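Seasonal shop and workshop assistant, Niltov Basketry and Home Goods

Place of work: Koskela, the old mill building by the river
Start: August
Hours: 20 hours per week, with possible extra hours before the winter holidays
Contract: 6 months, can be made longer if both sides agree

Who we are

Niltov is a small shop with a workshop behind it. We sell baskets, trays, brushes, linen towels and other simple things for the home. A part of the goods we make ourselves, and the rest we buy from makers in the villages near Koskela and from one supplier abroad, Grelau. We also repair old baskets and chair seats which people bring to us, and this part of the work has grown a lot in the last year. Now we are 5 people and we need one more.

What you will do

In the mornings you will mostly be in the shop. You will serve customers, answer the telephone, pack orders for the post and keep the shelves in good order. Our stock list has more than 1,000 lines and it is kept in a program called Stunero. It is not difficult to learn, but it is slow and one must have patience with it, especially when a delivery from Grelau comes and the colours on the paper do not match the colours in the list.

In the afternoons you will help in the workshop. This means soaking and sorting the willow, cutting ends, sweeping, writing repair tickets, and later, when you feel sure, doing the easier repairs alone, such as a loose handle or a broken border. We will teach you this. It takes some weeks before the hands understand it, and we do not expect quick work at the beginning.

On Monday the shop is closed to customers. We use this day for deliveries and for cleaning, and you should be able to work on it.

Whom we look for

You do not need a diploma or any experience in weaving. It is more important for us that you are friendly with customers also when they cannot decide, and that you tell us early when something has gone wrong. You should be able to lift boxes of up to 20 kilos and to stand for a long part of the day. The stock room is up a narrow stair and unfortunately there is no lift.

We speak English among ourselves, as we come from different countries. Many customers are older people from the town, so if you also speak the local language it is a great help. If you are learning it now, please write this in your letter.

A driving licence would be useful - we have a small van and sometimes goods must be collected from the makers - but it is not a condition.

Please note that willow and cane make dust. If you have asthma or sensitive skin, talk with us before you apply, and we can show you the workshop so that you can judge for yourself.

What we offer

The pay follows the local agreement for shop workers, with the usual addition for Saturdays. You get a discount on everything in the shop, work clothes, and coffee and soup at noon. After the trial period you may use the workshop in the evenings for your own projects and take leftover material without paying. Holiday is agreed together, only December is difficult for all of us.

How to apply

Send us a short letter and a list of your earlier jobs, or bring them to the shop. One page is enough. Please tell us when you could start, which days you cannot work, and something you have made or repaired with your own hands. It can be anything, a shelf, a coat, a bicycle. Photographs are welcome but not necessary.

We read the letters as they come and we may choose somebody before the end of the month, so it is better not to wait. Everyone who writes will get an answer, also if it is a no. Those we invite will spend a paid half day with us, starting at 9 in the morning, first at the counter and then at the bench.

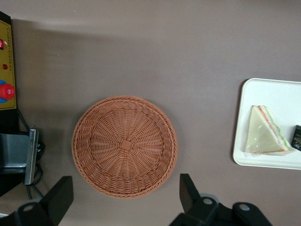
If you cannot come for a half day because of your present job, say so in the letter and we will try to find an evening.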